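# Notes on the Refurbishment of an Older Desktop Tower

It is the practice of this blog to record repairs in the order in which decisions were made, including those later revised. The present entry concerns a desktop tower received in August from Fumiko Mizuno, who had used it for bookkeeping at Rind and wished to know whether it merited further expense.

The machine was entered in the log under number 2654. Ms. Mizuno reported that it shut down without warning during long print jobs. The Tellar diagnostic disc recorded no fault in the drives. Attention therefore turned to the processor, the power supply and the seating of the cards, in that order.

Readers who have worked only on recent cases may find the older layout agreeable. Parts intended for removal by the owner are marked in blue, and the power supply is released by a tab at its end. The tower should be laid on its side before any work on the board begins. A case left standing places the weight of the graphics card on its slot, and small screws have a tendency to travel. 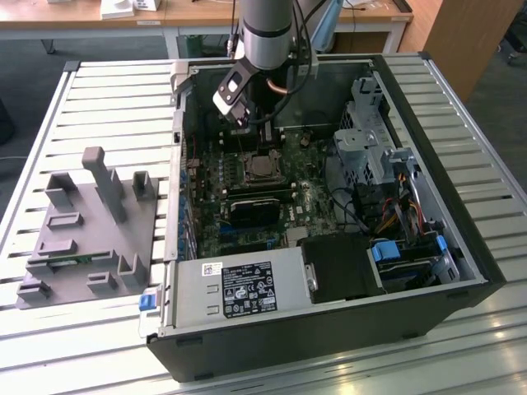
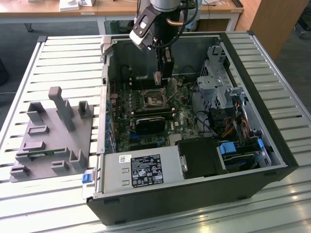
Thermal compound was obtained from Cluvier, order 3716. The first tube supplied was too stiff to spread and was returned. The replacement was satisfactory, although the author continues to prefer the Lolden product, which is no longer stocked locally.

Two matters remain open. The memory has yet to be tested one module at a time, and Ms. Mizuno has not decided whether the existing drives are to be retained. She has been advised to copy her ledgers elsewhere in either case. A quotation for a replacement power supply has been requested and will be added to this entry when it is received.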